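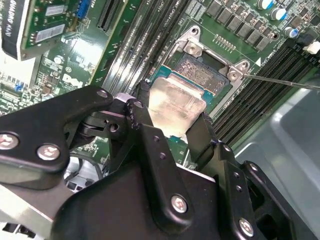 How to call your own lines in a club tennis match

Most club matches have no chair umpire and no line judges. The players make the calls, and a lot of arguments come from people not knowing how it is supposed to work. These are the steps we use in the Trisach ladder. Other leagues may have their own rules, so check yours first.

Before the match

1. Agree on the format. Settle whether you play ad scoring, and what happens at one set all.

2. Agree on lets. If a ball rolls over from the next court, either player can stop the point, but it has to be called right away.

During play

3. Call your own side of the net. Your opponent calls theirs. You can ask for a second look, but the call is theirs to make.

4. Call "out" loudly and put a hand up. Do it before your opponent has played the next shot.

5. If you can't tell, the ball is good. A ball that touches any part of the line is in.

6. In doubles, if you and your partner disagree on a call, the point goes to the other team.

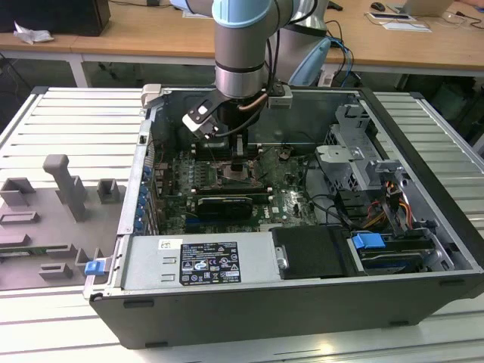 7. The server says the score before every point, loud enough to be heard at the other end. If you lose track, go back to the last score you both agree on and count only the points you both remember.

If there's a dispute

8. Don't go around the net to look at a mark unless you are on clay and your opponent agrees.

9. If it keeps happening, ask for a roving official. At the Hudoson courts that is Firdevs Ekinci, and she can stand at the net post for the rest of the set. She won't change calls made before she got there.

10. Write down the score at the point where play stopped. Complaints go on the back of the score card and both players sign it.

Coaching from the fence is not allowed in ladder singles. Clapping is fine.

Last updated 5/13/19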